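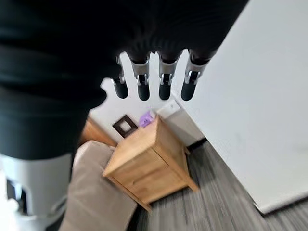
*Hạnh Lã*

Welcome to Wenuvden! We look after one robot, a two-handed machine we call Jukus, and we love the job. Jukus practices making beds in our training bedroom, and our work is keeping its hands in shape: fingers, cables, wrist clamps, all of it.

Every shift starts at the wrists. We check that the cable loop has enough slack for a full turn, then snug up the clamp and run each finger open and closed (thumb last, always). Sheets are harder on a hand than you'd think, and lint gets into everything!

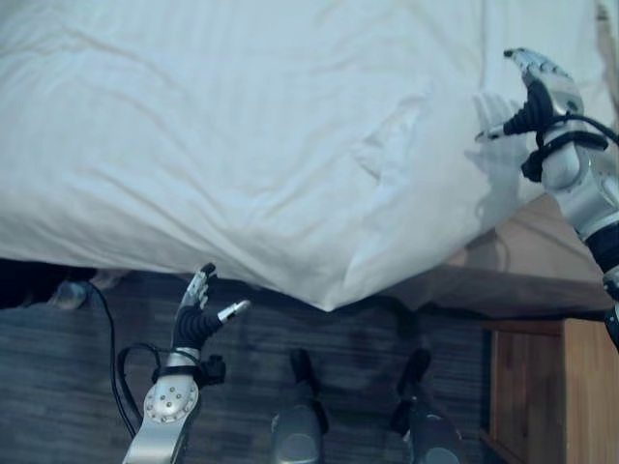
## How we look after the hands

Fingertips get wiped every 100 grasps and changed at 3000. The joints are brushed out dry, with no oil anywhere near the bedding. After a tip change we redo the grip zero on both hands, even if we only touched one.
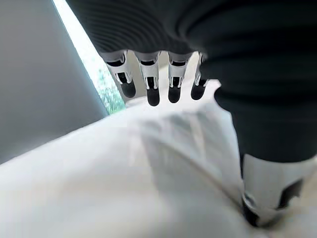
**Can a worn fingertip be fixed?**

We replace it. A new tip takes 2 minutes to fit, and a patched one never grips cloth the same way twice.

Cable strain took us longer to sort out. Our first routing ran too tight along the forearm, so we moved to a wide loop at the wrist, and we're still fussing over how wide it should be. 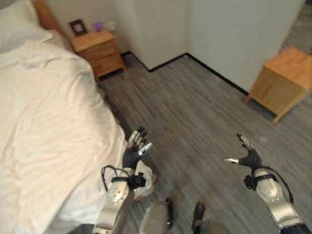 Ánh Lâm would like it on record that the loop should be shorter still, and that she'll be bringing her own cable ties in May. We're looking forward to trying it her way!

Come and see us at the Boltmont workshop, any afternoon after 2.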